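Sun 11 February
By Kohei Hattori

Print this page | E-mail this page

The Zollach bench rules for two-arm cells: a review

I've worked through a fair number of safety handbooks, and most of them end up propping a monitor. The Zollach card set is different, and I'm delighted with it! You get 20 stiff cards, each with one rule and a blank back for your own notes – mine are already full.

The rules are written for small benches where two arms share one work area. Card 4 is my favorite: one arm holds, the other waits open until the hold is confirmed. It sounds obvious, but our old Brurel checklist never said it, and we had a clash in July that this one line would have prevented.
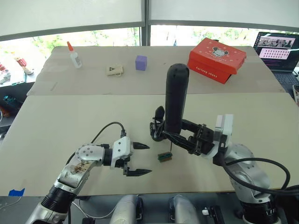
What the cards get right

The wording is plain. "Keep spare items on the far side" is a whole card, and it's easy to check at a glance: glue bottle, pouch, purple cube and shoebox all sit on the back surface, away from the grippers. Cable routing gets 2 cards, and I'd happily have taken more. They ask you to run each arm through its full reach at low speed and watch the loop at the wrist the whole way (do it, even on a Friday afternoon).

I also love the handover drill. You repeat the same grasp 60 times, write down every slip, and only then raise the speed. We did ours at the Kawaguchi bench and changed our grip height afterward.

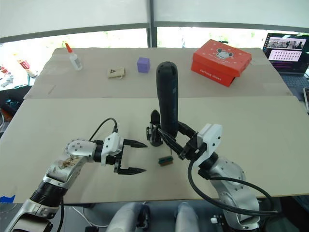
RULES FOR TALL PARTS

Tall, narrow parts have a card to themselves: grip low, keep the part upright, and leave the second gripper open and clear. I'd like a word here on how much force to use, and the Rosoris supplement doesn't cover it either. The floor wiring card is thin too – one sentence and a sketch.

Even so, I've ordered a second set for our other bench.

Contact | Copyright Kohei Hattori | Back to top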